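Hostonside House – Yearly Safety Walk-Through, Ground Floor and Cellar

Date of walk: 29/05/2026
Walked by: Halyna Karpenko and Timo Mühlbauer
Comments written by: Halyna Karpenko

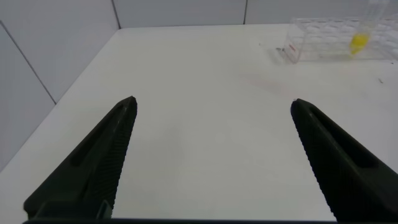
The building is from 1893 and not everything in it can be brought to the standard of a new house. I mark each point with OK, REPAIR or WATCH. WATCH means that we leave it for now and look again in February.

1. Entrance and front steps

1.1 Handrail firm on both sides – OK
1.2 Step edges visible in poor light – REPAIR
Comment: The yellow strip on the lowest step has come loose at the left corner. I could lift it with one finger. Please glue it again or take it off completely, a half strip is worse than none.
1.3 Door closes by itself – OK
Comment: It closes a little hard. Timo has turned the screw on the closer and it is better now, but small children should still not stand behind it.

2. Corridor and escape ways

2.1 Way is free over the full width – REPAIR
Comment: The coat rack is again in front of the noticeboard and takes away too much space. Same remark as last year. Marlene Janssen has agreed that it goes into the alcove next to the kitchen.
2.2 Exit signs lit – OK
2.3 Emergency lights, test by button – WATCH
Comment: All came on. The one by the back stairs was weaker than the others when we held the button for a longer time. The battery has no date written on it, so I can not say how old it is.
2.4 Back door opens from inside without key – OK

3. Fire equipment

3.1 Extinguishers on the wall and sealed – OK
Comment: There are 4 on this floor and the cellar together. All have a valid service label.
3.2 Fire blanket in kitchen – REPAIR
Comment: The blanket is there, but it hangs behind the stove. A person would have to reach over the fire to take it. It must go next to the door, at shoulder height.
3.3 Smoke alarms, test by button – OK
Comment: The alarm in the small meeting room is very loud. Warn the neighbors before the next test, Mrs. Boychuk upstairs had a baby sleeping and was not happy with us.

4. Kitchen

4.1 Cables and plugs undamaged – REPAIR
Comment: The kettle has a crack in the plug. I have taken it out of use and put tape around it with the word BROKEN. Please do not remove the tape.
4.2 Floor not slippery – OK
4.3 Hot water at the tap – WATCH
Comment: The thermometer showed 40 degrees after we let the water run. For washing hands this is pleasant, but for the hot pipe it is too low and I would like the plumber from Drerkik to look at the boiler setting.
4.4 Cleaning products locked away – OK
Comment: Locked, yes, but the key was in the lock. I count it as OK this time. Kai Böttcher now keeps the key in the office.

5. Cellar

5.1 Light switch can be reached from the top of the stairs – OK
5.2 Head clearance marked – REPAIR
Comment: The foam on the low beam is torn. Timo is tall and can confirm the position of the beam very exactly.
5.3 Nothing stored against the boiler – REPAIR
Comment: Paint cans and a rolled carpet. We carried the cans to the shed the same afternoon. The carpet is too heavy for two people and is still there.
5.4 Walls and smell – WATCH
Comment: A damp patch under the window on the street side, with white powder on the stone. I have drawn a pencil line along the edge, so we can see in February if it has grown.

6. First aid

6.1 Box is complete – REPAIR
Comment: No small plasters left and the burn gel is past its date. Lucie Boychuk will order both.
6.2 Emergency numbers on the wall – OK

Repairs under 1.2, 3.2 and 5.2 can be done by us. For 4.3 we need an appointment, and Kai has the phone number. The broken kettle is not worth a repair, please buy a new one with automatic switch-off.

Signed: H. Karpenko, T. Mühlbauer
Copy to: M. Janssen, K. Böttcher, L. Boychuk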